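Subject: Re: [bin-picking] Grasp policy results, Narkdale split
Date: 06/06/2026

> We tried to reproduce your Narkdale numbers with the released
> checkpoint and come out well below them. Most of our misses are on
> parts close to a wall. Did you filter those out of the test set, or
> is there a step before the grasp that isn't in the write-up?

Nothing was filtered. There is a step, and it should have been in the write-up, so sorry about that.

Before each grasp the policy can choose a push instead. We trained both heads on the same 2344 attempts, and the push head gets credit if the next grasp on any part succeeds. The checkpoint you have is the grasp head only. If you run it alone it will keep going for parts near the wall at bad angles, and the wrist limits do the rest.

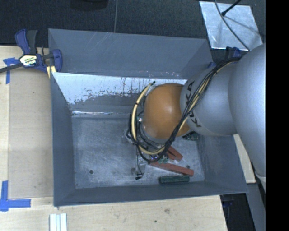

On the test set we ran 953 picks. With pushing turned off, wall parts failed up to 66 percent of the time, depending on how steep the approach had to be. With pushing on, most of that gap closes. Parts in the open floor area show no real difference between the two settings, so if yours also look fine there, your setup is probably OK.

Two other things to check:

The Tirnden config assumes straight bin walls. If your walls are flared, set the wall angle by hand. Otherwise the collision check is too strict near the rim and too loose near the floor.

Cable slack matters more than we expected. We re-routed ours twice during the Cabello runs and had to throw out 9 picks where a loop touched a part before the gripper did. Those are marked in the log and not counted in the 953.

I will upload the push head and the corrected config to the same folder as before. If you can send your failure log with the approach angles included, I'll run it through our script and see whether the misses line up with ours.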